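Kurek phone spec table
README, last changed 2018-12-23

What's in it

Kurek is a table of mobile phone specs, one row per model variant. It has 807 rows. The data was typed in from box labels, printed manuals and the settings screen of the phone itself, and then checked by a second person. Maximiliano Iglesias keeps the master copy and merges corrections.

Two sizes of the same phone get two rows. So do two memory versions. A color change alone does not get a new row.
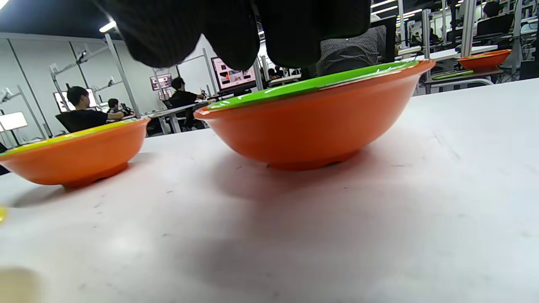
Large orange bowl with a green inside, on a white table.

Files

phones.csv - the main table
makers.csv - short codes for each maker, including Stotelitz and Nolar
changes.txt - what was added or fixed, newest first
old/ - tables from before the column names were settled

All files are UTF-8 with commas between fields. Empty means we don't know. A zero means the phone doesn't have it, so a front_cameras value of 0 is a real answer.

Columns that cause trouble

battery_mah is the rated capacity printed on the battery or the label. Some makers print a "typical" figure as well, and that goes in battery_typ.

screen_in is the diagonal in inches, one decimal place. Phones with rounded corners are measured as if the corners were square.

rear_cameras counts lenses, and the flash is left out.
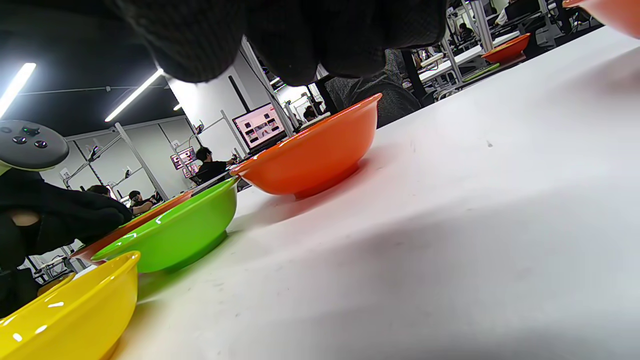 The color column holds the name the maker uses, spelled the maker's way, and color_basic holds a plain word for sorting. Plain words are kept few on purpose. If the bowls in the picture were phones, the lime-green one would go in as green, the reddish-orange one behind it as orange, and the bright yellow one at the front as yellow. Shades such as "sunset" or "mint" stay in the color column only. Where a model is sold in several colors, they are separated by semicolons in the same order in both columns.

Known gaps

Nolar models sold only through carriers are mostly missing. Charging speed is blank for 100 rows. Prices were dropped in version 4 and will not come back - they went stale too fast.

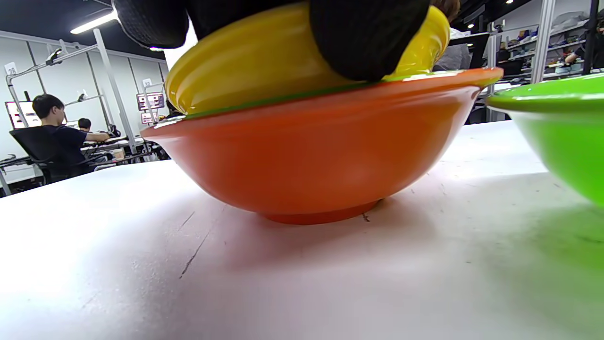 Yellow over green over orange.

Sending a fix

Send one model per message, with the row id, the column name and the new value. Say where the value came from. Store listings are not accepted as a source. Fixes that arrive within 30 days of a release go into the next one, and the next is planned for January.

Use

Free for any purpose. Please name Kurek and the version number. The import script for Inatell is kept separately and has its own README.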